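Ullon 手持示教工具链 年中进展汇报
2021年3月2日

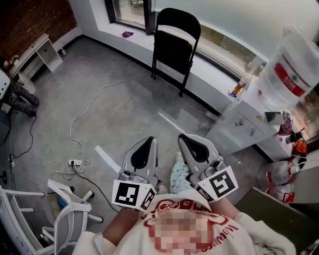 先说结论，省得您翻到最后：定位这一块基本稳住了，时间同步比预想的难缠，策略训练刚摸到门槛，钱花得比计划慢一点。上次汇报我写得太像说明书，您回信说“看完还是不知道你们每天在干嘛”，所以这回我就照平时说话的样子写了。过去这段时间，我的精力几乎全砸在一件事上：让软件随时知道两只手持夹爪在空间里的位置和朝向，而且要知道得足够准，准到能直接拿去当机械臂的示教轨迹。做法没有变，两只夹爪下端各装一个白色的标记立方体，每个可见的面上都印着黑色方块图案，头部视角的相机认出图案，软件再反推夹爪的位姿。选立方体而没选一张平面标记，是去年十二月就定下来的，那时候还有点犹豫，现在我可以拍胸脯说选对了。手腕一翻，平面标记就成了一条线，立方体转来转去总还有面朝着相机（当然也有例外，后面会讲到）。

一、定位模块

最开始的版本很朴素：每一帧单独检测，每个面单独解位姿，然后取平均。能跑，但是轨迹抖得像手里端着一碗汤。问题出在正对相机的那个面上，平面标记在正对的时候有两个解，角度差一点点，像素误差几乎一样，软件就在两个解之间来回跳。我一开始还以为是相机标定坏了，重新标了好几遍，白忙。

后来改成把整个立方体当作一个刚体来解，所有看得见的角点一起进优化，两个面同时可见的时候歧义自己就消失了。只看得见一个面的时候，就借前后帧的运动来选解。这一步改完，画出来的曲线终于像人手的动作了，我在屏幕前傻乐了好一会儿。

立方体本身也得标。打印、裁切、粘贴，每一步都会带一点偏差，图纸上的尺寸和手里那个东西的尺寸是两回事。我写了个小工具，拿着夹爪在相机前慢慢转一圈，程序自己把各个面之间的真实相对位置算出来，存成一个文件，跟夹爪编号绑在一起。这个工具原计划里没有，但我觉得是这半年最值的一个，以后换新的夹爪，标一遍就能用，不用再去改代码里的常数。

还有立方体到夹爪指尖的那个变换。最早是拿卡尺量的，现在改成“戳点法”：指尖顶住一个固定点，手绕着它晃，软件解出指尖在立方体坐标系里的位置。左右两只夹爪结构相同，但是解出来的数还是各有各的脾气，所以两只必须分开标，千万不能图省事共用一份。我图省事过一次，后果是回放的时候右手总是差那么一截，查了一整天。

二、遮挡和丢帧

刚才说的例外就是遮挡。两只手靠近的时候，一只夹爪会挡住另一只的立方体；小臂抬得太高，袖子也会来凑热闹。另外就是手伸出视野，这个谁也没办法，人低头看东西和手在干活并不总是同一个方向。

目前的处理分两种。短的缺口用平滑器补，前后两段都可信，中间插出来的轨迹拿去训练没有明显坏处。长的缺口不补，直接把这一段标成无效，训练的时候跳过去。什么算长什么算短，我现在用的是一个可调的阈值，老实讲是凭感觉定的，下阶段想拿数据说话。

我还加了一个置信度输出，每一帧都跟着一个分数，来源是重投影误差和可见角点的数量。听着很普通，用起来特别顺手！以前要把整段录像从头拖到尾才知道哪里坏了，现在打开时间轴，红的地方就是该看的地方。

环境对检测的影响也比我想的大。现场有一整排宽窗，光线从一侧进来，立方体朝窗的面和背窗的面亮度差得很多，固定阈值的二值化经常顾此失彼。现在换成了局部自适应的做法，漏检少了，代价是误检多了一点，地上的白胶带边缘偶尔会冒出假的候选框。好在候选框要通过编码校验，再加上几何约束一筛，真正混进结果里的极少。我把这种情况专门收了一批样本放进回归测试，以后谁改检测器都得先过这一关。

三、时间同步

这一节本来想写得短一点，但它吃掉的时间实在太多了。相机一个时钟，夹爪开合的读数一个时钟，录制的电脑又一个时钟，三家各说各话。单看每一路都挺好，合在一起就会出现“手指已经合上了，画面里还没碰到东西”的情况。对人来说这点延迟看不出来，对学动作的模型来说就是在教它提前闭手。

我们试了两个办法。第一个是在录制开始时做一个约定动作，快速开合夹爪几下，软件在两路信号里各找特征，对齐。简单，好用，但只能管开头，录得久了会慢慢漂。第二个是让 Trellon（我们的录制服务）持续估计各路时钟的偏移和漂移，写进日志，离线再统一换算。现在两个一起用，开头的动作当校验，持续估计当主力，两边对不上就报警。报警响过几回，每回都查到了真问题，所以我对它还是挺信任的。

顺便交代一下 Trellon 的现状。录制、断点续录、自动命名、磁盘空间检查都有了。断点续录是被逼出来的，录到一半进程挂掉，前面的全没了，那种心情我不想再体验。现在按小段落盘，最坏的情况丢最后一小段。

四、数据和回放

到写这份汇报为止，通过质量检查、进入正式数据集的示教片段是501条，包含13种双手任务，从递东西、拧盖子到叠小块布料都有。没通过检查的我也留着，没有删，里头有不少将来能拿来测遮挡处理的好材料。

质量检查分成自动和人工两道。自动那道看置信度、缺口长度、速度有没有突变、左右手有没有被认反。对，左右手真的会被认反，原因是有一段时间两个立方体用了重复的编码，纯属我自己配置写错。现在程序启动时会检查编码是否冲突，冲突就拒绝启动，态度很强硬。人工那道是看回放，界面做得很简陋，但是能逐帧走、能叠加坐标轴、能一键打标签，够用了。

回放到机械臂上这一步，由规划模块 Eichhorn 负责。人手的动作对机械臂来说不一定可行，有的姿态够不着，有的速度太快，有的要经过奇异位形。Eichhorn 先检查整段轨迹能不能走，能走就直接走，差一点点的就在允许误差里改一改，完全不行的退回来并且告诉我是哪一段、为什么。最后这个“为什么”是后加的，以前它只会吐一个失败码，我每次都得去翻源码，翻得怀疑人生。

双臂之间的碰撞检查也接上了，不过目前还偏保守。两只手交接物体的时候本来就该靠得近，它一看距离小了就想刹车，所以交接类任务的通过率明显比别的低。这个我知道原因，也知道怎么改，排在下一阶段前面。

五、策略训练

这部分请您别抱太高期待，我自己也没有。流程已经打通了，从数据集到训练再到仿真里跑，中间不需要手动搬文件。目前认真训过的任务有6种，简单的抓放类看着像样，凡是需要两只手配合节奏的，模型就有点慌，常常一只手到位了另一只还在半路。我怀疑一部分是模型结构的问题，一部分还是前面说的时间同步留下的旧账，早期录的那批数据没有漂移记录，只能靠开头的动作对齐。打算先把早期数据单独拎出来，训一版带它的、一版不带它的，比一比再下判断。

六、和原计划的出入

有2项延期，跟您直说。一是在线定位，也就是边录边出结果。原计划这一阶段就能用，现在离线版很稳，在线版延迟忽高忽低，瓶颈在图像解码，不在位姿求解，我找了很久才找对地方。二是对外的文档，写了安装和标定，数据格式那一章还是草稿，字段名前阵子改过一轮，我不想把马上要过期的东西发出去。

提前完成的也有，立方体标定工具和回归测试都不在原计划里，已经在每天用了。

经费方面，设备一栏有结余，计算一栏目前正常，下阶段训练多起来之后会涨。我想申请把设备结余的一部分挪到计算上，总额不变，明细表随邮件另附。合作方 Bendari 那边负责夹爪硬件，软件接口已经冻结，他们后面换内部零件不会影响到我这边，只要立方体的安装位置别动就行（动了也不要紧，重新标一遍，记得告诉我）。

七、接下来做什么

先还时间同步的旧账，把早期数据的影响弄清楚。然后改双臂碰撞检查，交接类任务等着它。在线定位要换解码方案，我手上有两个候选，一个快但是挑硬件，一个慢一点但是到处能跑，倾向后一个。补洞阈值要用数据重新定。文档那一章写完，字段名从此不许再改，包括我自己。

另外有件事想听听您的意见：数据集要不要在下阶段结束时公开一小部分？好处是能让外面的人帮着挑毛病，麻烦是公开之前得把画面里的人和私人物品都过一遍，工作量不小，原来的计划里没有给它留时间。您要是觉得值得做，我就把它排进去，相应地把在线定位往后推一点。这个不急，下次通话的时候聊就好，我把粗略的工作量估算先准备出来。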